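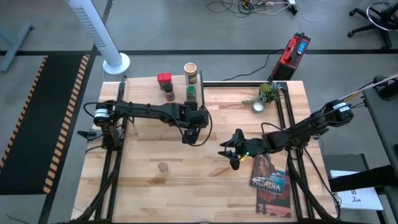
Two-arm table cell on butcher-block top, black rails left and right, small-item work.

Jikorside two-arm table cell — what to budget for

Short version for anyone filling in a purchase request. Price is on application, the list below is what you need to have sorted before you ask for it.

What comes in the crate
Two arms, both with grippers fitted. Black rails and braces, bolts bagged by size. Power supplies and cables. Table is NOT in the standard kit, order it as a line of its own or use your own if it's solid enough. We fit to wood tops, no problem, but tell Vilja Manninen the thickness when you order. She needs it for the clamps.

Lead time
Nine weeks for arms and rails. 12 if you want the table too, the tops come from Declercq and they don't rush. Orders in before March go out at the present price.

Space
Allow more floor than you think. The cell itself is not big but you want to walk all the way round it, plus a chair, plus somewhere for a screen. Level concrete is best. Carpet tile is ok if it's glued down. Raised floors — ring us first.

Power and cables
Two sockets per arm pair, one more for the control box. Keep them on the same circuit if you can. Mark your walkways with floor tape before the cell arrives, and get cable covers, neither is in the kit. People always forget the covers and then order them seperately with a second delivery charge.

Running costs
Gripper fingers are the main one. Set of spares is 400 euro, fits both sides. Budget one set a year for light work such as jars, cups, books, small boxes. Two sets if you run it daily. Cable loops at the wrist need checking every month, replacement loops are in the spares list under Plestico.

Things for it to pick up
Not supplied. Most buyers just use what's in the kitchen cupboard and on the shelf, seasoning jars, a paperback or two. Fine. Mix of lids and heights is more use than a dozen of the same thing. Put a small line in the budget for replacing them.

Installation
Eetu Kokkonen or Erasto Mugo will come out, one day on site. Second day is charged if the floor isn't clear or the table isnt there yet. Training is half a day, up to 13 people, can be the same visit.

Warranty
Two years on arms, one on grippers. Fingers and cables not covered.

Quotes
Ask for Ekua Nartey at the sales desk. Send table size, floor type, number of sockets and delivery address — without those we can't quote.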